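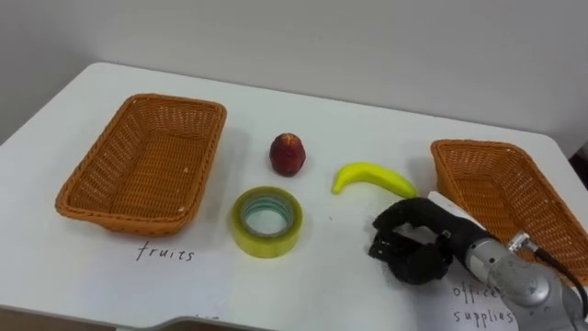
Viera Ďurica wrote:
Are you planning to proof in the same thing you serve in? I used to do that and quit after one winter. My rolls took on a smell like an old linen closet. Get a separate one for dough, line it with a floured towel, and keep the bread basket for bread.

marlowbakes wrote:
Fair, but I only want it for serving! My real question is the rye itself. I've made the Šimko recipe (the one from the old thread, 600 grams of flour, long overnight rise) four times now and the middle comes out gummy every time. Crust is gorgeous – dark, crackly, smells amazing – and then I slice it and the knife comes out looking like I cut fudge. My oven is a Holtier, gas, older than my marriage.

pumpernickel_pat wrote:
How long are you waiting before you cut it? Rye needs a full day. I wrap mine in a towel after it cools and don't touch it till the next evening. Cut it the same afternoon and it'll be gummy no matter what your oven is.

marlowbakes wrote:
Um. Forty minutes? My kids were circling it.

pumpernickel_pat wrote:
Well there you go.

dutchovendee wrote:
I don't think it's only the wait. I cut a half-rye at three hours all the time and it's fine. That recipe is too wet for American rye flour, or at least for the stuff I can get. I hold back a good splash of water and bake it 9 minutes longer than it says. Also please check your oven with a cheap thermometer, marlow, old gas ovens lie. Mine was off by a lot and I'd been blaming my starter for a year.

Viera Ďurica wrote:
I wouldn't touch the water. The dough is supposed to be sticky, you shape it with wet hands and you don't fight it. People dry it out so it handles like wheat dough and then they get a brick and come back here complaining that rye is heavy. More sour in the starter, that's what fixes a gummy middle. Feed it the night before and leave it until it smells sharp.

dutchovendee wrote:
Viera, we've been around this one before lol. I'm not making bricks. My husband takes it to work and it's gone by ten in the morning.

Viera Ďurica wrote:
Your husband's coworkers will eat anything, you told us about the zucchini bars.

dutchovendee wrote:
OK that's true

crumbandco wrote:
Jumping in with a flour question. Is anybody using Prumel dark rye? The store by me just started carrying it and it's a coarser grind than my usual. I swapped it in straight and the loaf spread out flat like a pancake. Tasted great though, kind of malty.

pumpernickel_pat wrote:
I've used it. Start with 100 grams of it and the rest your regular rye, then work up. Coarse stuff takes forever to soak up water, so let the dough sit before you decide it's too loose. And use a pan! I know everyone wants the pretty round loaf, but a pan saves you a lot of grief.

marlowbakes wrote:
Update! Made it again over the weekend. Fed the starter late, left the water alone (sorry Dee), baked it the extra 9 minutes (thanks Dee), and hid it on top of the fridge until the next night. So much better. Still a tiny bit tacky right along the bottom but I can get a clean slice, and it toasts like a dream. Caraway next time or is that cheating?

Viera Ďurica wrote:
Caraway yes, but crush it a little first.

dutchovendee wrote:
No caraway in this house, we're a fennel family. And the tacky bottom is the water, I'm just saying.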